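12 November 2021

**Hotamow's cheap-night power plan leaves plenty of questions**

Berkon, the company that supplies power to most of Hotamow, wants households to run their kitchens by the clock. Under a plan filed in October, electricity would cost less after 9 p.m. and a good deal more between late afternoon and early evening, when most people are cooking supper. The company says the typical home will save money. It has been less eager to say what a typical home is.

The claim rests on a trial in the Teuber district, where 294 households signed up for the new rates. Berkon reports that bills fell for "a clear majority" of them. The full results have not been published, and a request for them was answered with a two-page summary and a link to the sign-up form.

Signing up was voluntary, which matters more than the summary lets on. People who join a trial like this tend to be the ones who can already put off a load of laundry until bedtime. Families with small children, or anyone working a night shift, would have had good reason to stay away.

Then there is the refrigerator, which runs all day and all night and can't be told to wait until nine.

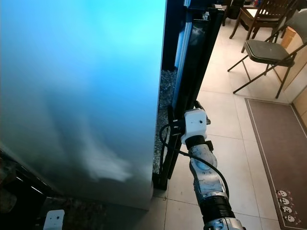
*A stainless steel refrigerator in a home kitchen.*

Berkon's summary mentions refrigerators once, to suggest that customers replace old ones. It doesn't say who would pay. A rebate was discussed at the first public meeting last month and had dropped out of the slides by the second one. A spokesperson said it was "still being looked at," the same wording used about the rebate for water heaters, and that one has been looked at since spring.

The rates themselves are hard to pin down too. The draft gives a peak price but allows Berkon to adjust it with 21 days' notice, and sets no upper limit. Supporters on the town council call this flexibility. It could also be called a blank check – and the council would have to vote on it before the company has shown its figures.

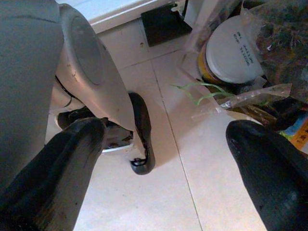 Rocío Usuga wrote to us that her bill had gone up in both months of the trial, even though she had moved all her washing to the late hours. She asked Berkon for an hour-by-hour breakdown and got a leaflet on saving energy. "I'd like to see the homes where it went down," she added.

The company would not discuss single accounts. It did say that 757 more households have put their names on a waiting list, which it takes as proof of demand. The list is free to join and comes with a prize drawing.

Neighboring Tastden turned down a similar plan after asking for the raw numbers and not getting them. Hotamow's council has yet to ask.
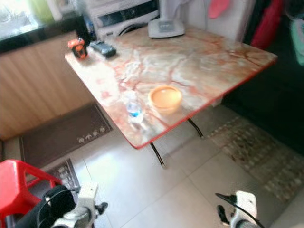
One reader wants to know why supper hours should be the expensive ones at all, when the shops and offices along the main road keep their signs lit until midnight and are left out of the plan. Berkon says business rates are reviewed separately and gave no date for that review.

The council takes written comments on the household rates until the end of the month.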